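**Progress report, September – evaluation of the Ritholm tabletop kit**
Prepared by Yufang Pan, Utex

Work this period covered installation of the Ritholm kit at the Madberg site and the first two blocks of pick-and-place trials. Spending is within the approved amount.

The kit was supplied by Dunmore as an arm, a gripper, a control licence and a set of task templates. Mounting and calibration followed the printed manual, apart from the cable routing, which the manual leaves to the buyer. We have asked Dunmore for a drawing.

Trials use a kitchen layout with a plate, bowls, toy food and an oven. Each block consists of 100 attempts under the default settings, with the layout reset by hand between attempts.
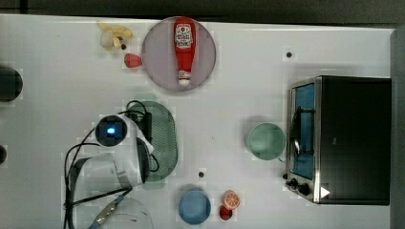
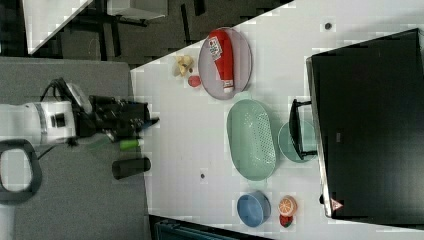
In the first block the arm completed 92 attempts without operator help. The second block was stopped after 20 attempts when the control software lost its calibration file. The file was restored from backup and the block will be rerun in full; the partial results are not counted. Dunmore has confirmed the fault and promised a fix in the next release.

Two points bear on the purchase decision. The licence is tied to a single computer, so moving the kit between rooms means moving the computer as well. Replacement finger pads are sold only in complete sets – this raises the running cost above the figure in our original proposal. A revised cost sheet is attached.

Next period: rerun of the second block, start of the oven door tasks, and a written quote from Dunmore for a second licence. We request no change to the budget at this stage.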